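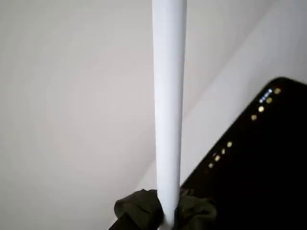

叶知秋
本刊特约撰稿人

我家书房里那张浅色桌子,原本是留着改稿用的。从二月起,它就归一条黑色机械臂和一支白色触控笔了。

事情的起因很小。我在Elalberg共享工坊学焊接,隔壁工位总有人折腾绘图机,两根导轨,一支笔,画得又快又准。看久了我心里痒痒的:要是换成一条真正有关节的手臂,让它像人那样把笔竖起来,在平板上写字,会是什么样?那天晚上我就在本子上画了第一张草图,项目名字也顺手起好了,叫Drondonus。(别问什么意思,念着顺口而已!)

手臂的关节件是从一套叫Eklund的二手套件里拆出来的,控制程序跑在一块Jeston板子上。套件到手时缺了好几颗螺丝,我在工坊的零件抽屉里翻了一个下午才配齐。线也重新走过一遍,红的黑的捆在一起,绕着手臂走。熟手看了多半要皱眉,可我是真喜欢它这副样子,每根线去哪儿我都记得,坏了伸手就能摸到。

最磨人的是“落笔”。人拿笔写字,手指会自己让一让,屏幕高一点低一点根本不用想。机械臂没有这份本能,低了会往玻璃上硬压,高了就悬在半空,什么也留不下。平板稍微挪个角度,先前记下的坐标也要重来。我干脆写了个小程序,让手臂先到屏幕几个角上轻轻点一遍,算出整块玻璃的倾斜,再开始写。每次校准要60秒,够我去厨房把水烧上。

第二个麻烦是夹爪。触控笔又细又滑,夹紧了怕伤笔杆,夹松了,笔走到转弯处就歪。我试过橡皮筋,试过胶带,还试过从旧手套上剪下来的一小块布,最后在夹口里垫了薄薄一层硅胶。那一晚我连着跑了300次抬笔落笔,盯到眼睛发酸,笔一直没掉。高兴得我半夜在屋里来回走!

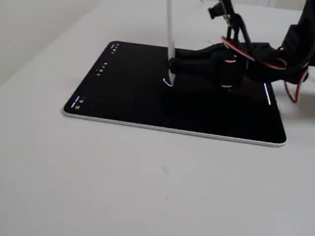
黑底的屏幕上,笔尖旁是一小段白色弧线。

直线其实不难,难的是弯。我练得最多的就是这种小钩子,短短一笔,几个关节得同时动,谁先到一点点,线条就会鼓出一个包。早先我给每一笔设了8个路径点,出来的弧像折过的铁丝;后来改用平滑曲线,把速度也压下来,线条才慢慢有了“写”的感觉。说起来惭愧,我自己的字一向难看,为了教它,倒重新买了本字帖,跟着一笔一画地描,才明白写字的快慢都藏在哪里:起笔要缓,转弯要收,出钩的时候才放开。

为什么选平板,不直接用纸?图的是方便。写坏了清屏重来,不用换纸,也没有墨水蹭到手臂上的烦恼。屏幕设成黑底白线,哪一笔抖了,一眼就能看出来。我给练习程序设了个上限,写满1000笔就自动停下存档,第二天翻出来看,哪天调过参数,从笔迹里都能认出来。

常有读者写信问,在家做这个需要多大地方。我的答案是一张稳当的桌子就够,稳当这两个字请当真。我最早用的是折叠桌,手臂一加速,桌面跟着晃,写出来的横像水波纹。换了现在这张以后,什么参数都没动,字立刻端正了一大截。还有一条:第一次上电,手别离急停太远,速度先调到最低,看它慢吞吞走完一遍再说。

下一步我想让它写完整的汉字,先从“永”字开始。点和横已经像模像样,捺还差得远,收尾总是拖得太长。工坊的朋友建议我给手腕再加一个关节,我还在犹豫,加了就得把线重新走一遍。新的零件清单倒是已经列好,压在字帖下面了。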